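Subject: Re: [sim-users] Skastodari room pack – worth paying for?
Date: 12th June

Earlier on this list it was written:

> Has anyone run the Skastodari room pack through a full trial? The
> sales page says "ready for grasping work" and then shows a sofa.

I have, on the Cadon license, which lets you use 6 rooms and makes you feel guilty about each of them. There is no sofa in mine. There is art, though. The wrist camera view with the gripper open and aimed up at the wall:

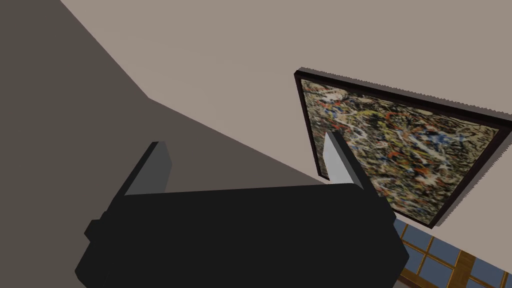
Ferenc Kovács wrote back to me off list that he'd bought it in April for exactly this sort of clutter, and that his detector had been far too comfortable with blank walls. He wants more rooms and fewer license emails.

Fair enough. My own complaint is the shadows. On the default setting they come out in stair steps, and on wood grain you get sawtooth edges everywhere. Support told me to raise the shadow map setting to 80. I got as far as 70 before my machine began making its opinions known. If you train on wrist views, budget for a better card or learn to love zigzags.

Grasping is the better half of the deal. I gave it a dark, curved handle sort of thing, fat at the top and narrow at the bottom, and held it by the thin end. 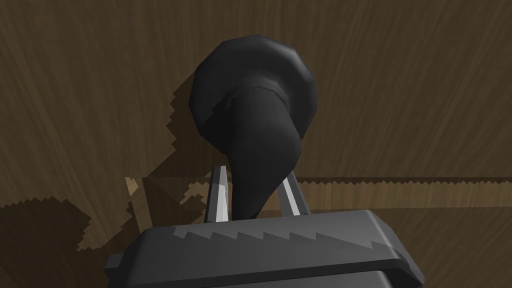 The contact settings live in a file called Minda, which has 22 entries and comments for maybe half of them. Leave the friction alone until you've read the Major release notes – the units changed and the file still quotes the old ones.

Would I renew? Probably, at the Cadon price. I wouldn't pay for the next tier up until they fix the shadows or at least rename them a feature.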